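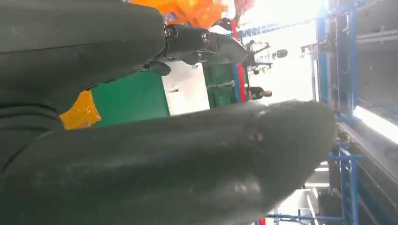
Gripper fingers, with a second arm behind

Ticket 227 – Qureshi tide and plankton buoy, no readings from outer mooring
Opened: 30 January 2018
Status: open, downgraded from "urgent" to "annoying"

Problem as reported
The outer buoy stopped sending water temperature overnight. The inner buoy is fine and rather smug about it. The public page has been showing the sea off Skurnis at 500 degrees, which has prompted several kind emails asking after the seals.

First checks
Restarted the shore receiver. No change. Restarted it again in case it had not been listening. No change. Battery voltage from the outer buoy is normal and so is its position, so it has not drifted off to start a new life in Norway. Salinity still comes through. Only temperature is affected.

500 is what the Bamov logger writes when it gets no answer from a sensor. I would have chosen a blank, or a dash, or almost anything that could not be plotted on a graph and shown to schoolchildren. The page now hides any value above 40. The seals have been reported safe.

Boat trip, first attempt
Cancelled, swell.

Boat trip, second attempt
Also cancelled. Swell had gone down, fog had come up.

Boat trip, third attempt
Got alongside at low water. The temperature cable was wearing a beard of weed and mussels, plus a length of blue fishing line wound tightly where it enters the housing. Cut the line away and brought it home, along with 2 plastic bottles and half a crate that were keeping it company. None of this was on the parts list.

Scraped the sensor with the plastic tool. Please do not use the metal one, whatever the Trurkine handbook says on the subject; that is how we came to own the previous sensor, which now holds a door open.

Readings came back at 6.8 degrees, agreed with the hand thermometer, lasted 10 minutes and went back to 500.

Current thinking
The line has probably chafed the cable where it bends. When I push the cable towards the housing the reading returns. When I let go it leaves. Standing in a small boat holding a cable until spring would give us good data but I have other tickets.

Taped it up as a stopgap. It has worked since, apart from a gap each time the tide turns, when the buoy swings round and tugs on it.

Still to do
Order new cable, the sort with the thicker jacket. Fit it in March with the mooring service, weather willing.
Ask Bamov support whether the error value can be changed. Asked last year as well; the reply said my feedback was valued.
Mark the gaps in the record as missing. Do not fill them in from the inner buoy, which sits in the river outflow and reads colder after rain.
Add "look for fishing line" to the monthly check. It should have been there already, given how much of it we pull off the beach.

Update
Cable ordered. Supplier has confirmed the order and sent an invoice for the wrong length. Leaving ticket open.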